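Robot Learning from Demonstration
Handout 5: Gathering Demonstrations with Handheld Grippers
Course notes by Maiara Amaral, lab sections by Csaba Kovács

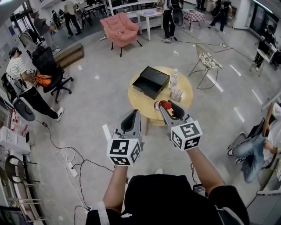 These notes cover the collection half of the course project. The training half is in the next handout. Read this one before your first lab slot, and bring it with you, since the naming rules and the review sheet are at the end.

1. What we are collecting

A demonstration is one complete performance of a task, recorded from start to finish by one person. For our purposes it has four parts: the video from the head camera, the position and orientation of each gripper over time, how far each pair of fingers is open over time, and a short text label saying what the task was.

The learning system never sees the task description you were given in class. It sees only those four things. If something matters to how the task is done, it has to show up in at least one of them. A person who closes the jaws on a jar because they heard a classmate say "go" has produced a demonstration with no visible cause for the grasp. The model will try to find a cause anyway, and it will pick something useless, such as the time since the recording began.

We use handheld grippers instead of steering a robot arm from a distance. The main advantage is speed. A student who has never used the equipment can record usable tabletop demonstrations within the first lab slot, and you can work at any table without moving an arm to it. The main cost is that a hand can do things an arm can't. Your shoulder can reach behind a box at an angle no arm in our lab can match. Section 4 deals with this.

2. How gripper position is recovered

Each gripper has a cube mounted above the hand, with a square black-and-white pattern on each face that the camera uses. The patterns differ, so the software can tell which face it is looking at and which gripper the face belongs to. With one face clearly in view, it can work out where the cube is relative to the camera. With two faces in view the estimate is steadier, mostly in rotation.

From the cube to the fingertips is a fixed offset, stored in the calibration file for that gripper. If a cube is knocked, even slightly, the offset is wrong and every recording after the knock is wrong in the same way. Report a knocked cube right away. Do not push it back into place and carry on.

Three situations cause most tracking gaps:

The cube leaves the camera's view. This happens when you look away from your hands, usually toward the place you are about to move to. Turn your head later than you normally would.

One cube hides the other. Crossing your forearms will do it. So will stacking one hand above the other when opening a lid.

The face turns edge-on to the camera. Rolling the wrist far outward is the usual reason.

Gaps shorter than five frames are filled in by interpolation. Longer gaps are marked, and the segment is dropped from training. The rest of the demonstration may still be usable, but a gap during a grasp or a release spoils the whole thing.

3. The recording session

Work in pairs. One person demonstrates and the other resets the table, runs the recorder, and fills in the log. Switch after 21 demonstrations. Arms get tired before people notice it, and tired demonstrations have more pauses and more dropped objects.

Before the first recording:

Check that both grippers open and close fully and that the recorder shows the full range.
Hold both cubes still in view until the status line turns green.
Route the cables along your forearms and away from the fingers. Leave enough slack to reach the far side of the table.
Look at where the floor cables run before you take a step. You will be watching your hands during the task.
Write the pair ID, gripper IDs, and table ID in the log.

For each demonstration:

Begin with both grippers in front of you, open, and above the near side of the table.
Wait one second after the recorder starts.
Do the task at an ordinary pace. Slow is fine. Stopping halfway to think is a problem, so decide on your grasp before you start.
Release the object, move both grippers clear of it, and hold for one second.
Say "done" so your partner can stop the recorder.

Do not reach for anything with a bare finger. If the gripper can't do it, the demonstration is a failure and gets logged as one.

4. Staying inside what the arm can do

The project policy will run on the Grimau arms in the lab. Their reach is shorter than yours and their wrists turn more slowly. The Flodeo checker, which runs on every upload, compares each path with the arm limits and rejects anything out of range. In last year's course the most common reason for rejection was wrist speed during placing. People lift carefully and then set the object down with a quick turn of the hand.

Keep your feet planted during a task unless the task sheet says you may walk. Keep your elbows out from your sides. It feels awkward, but it gives wrist angles closer to what the arm will use.

Force is not recorded. The jaws report how far they are open and nothing else. Squeezing a cup hard and squeezing it gently can look the same in the data if the cup is stiff. For soft objects, close until you see the surface start to give and then stop.

5. Variety

A set of demonstrations that all look alike trains a policy that works on one table on one afternoon. Last year's set for the jar task held 905 demonstrations, nearly all of them with the jar starting in the same third of the table. The policy did well there and poorly everywhere else. The following group recorded far fewer, spread the start positions over the whole table, and got a better result.

Change these between demonstrations:

Start position and rotation of the object. Use the printed list of positions. When people choose places themselves they drift back to a few favorites.
The other items on the table. Add some, take some away, move them around.
Which hand does the work, if the task allows either.
The table and the direction you face, at least once per session.

The background can stay busy. People crossing the room, chairs, bags, and other groups at work are all acceptable in the video, and it helps if the policy learns to ignore them. The exception is another group's marker cube close to your own table. The tracker can pick it up, so leave some distance.

Keep these the same:

The wording of the task label.
The start and end pose.
The rule for what counts as finished. "Jar in box" means the jar is standing on the floor of the box and both jaws are open.

6. Mistakes and failures

Do not delete failed attempts. Log them with one of the codes below. A failure that you recover from smoothly, such as a first grasp that slips and a second that holds, is often worth keeping for training, because the arm will slip too.

S: success, no visible error
R: success after a recovery
D: object dropped, not recovered
T: tracking lost
X: anything else, with a note

Use R only when you would be content for the robot to copy the recovery. Chasing a rolling jar across the table with both hands is a D, even if you catch it.

7. Uploading and review

Name each file with the pair ID, task code, table ID, and a running number, separated by underscores. Upload to the Cimia folder by the end of your slot. Files left on the recorder are wiped before the next group comes in.

Each pair reviews another pair's recordings. Watch every demonstration at double speed with the gripper traces shown underneath. Check that the label matches what was done, that the opening trace closes when the fingers close in the video, and that the code in the log is right. If you disagree with a code, write your own next to it and leave the first one in place. Csaba settles the differences.

The shared set from earlier sections now has 2,244 reviewed demonstrations. You may use it for pretraining, but your report has to give results with and without it.

8. To prepare for the lab

Read the task sheet for your pair and work out which hand will do each step. Mark any step where one cube might hide the other, and suggest a different way to do it.

Write down two ways your object's start position could vary that the printed list leaves out.

Short reading: the Bíró notes on interpolating rotations, first half only. The second half uses notation we have not covered yet.

Bring closed shoes. Long loose sleeves catch on the cube mounts, so wear short ones or roll them up.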